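Kitchen Textiles and Table Goods, Handout 2
Güven Sezer

1. Fiber and weight

A tea towel is usually linen, cotton, or a blend of the two. Linen takes up water fast and leaves little lint on glass. Cotton is softer in the hand, but it needs a few washes before it dries well.

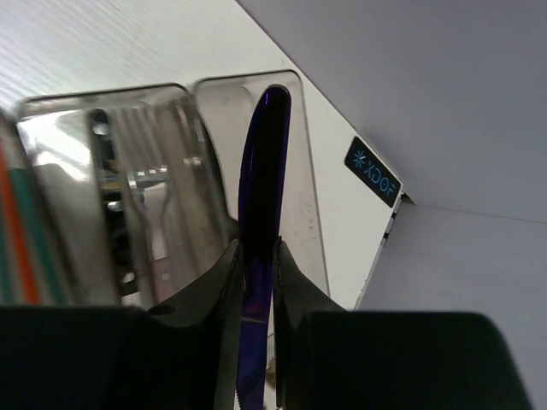

Waffle weave holds more water than plain weave of the same weight, and it also shrinks more. The Vrabec towel in our sample box lost 2 cm in length after the first hot wash — please note this when you write a size on a product page.

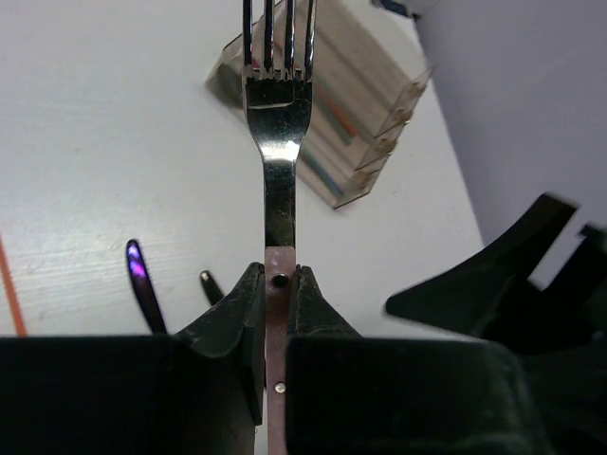 Fabric softener leaves a film on the fiber, so the care text should advise against it.

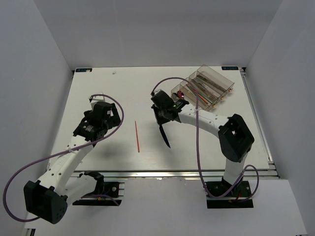 2. Reading for October

Compare the care labels of Kurel and Pestar. Bring half a page of notes.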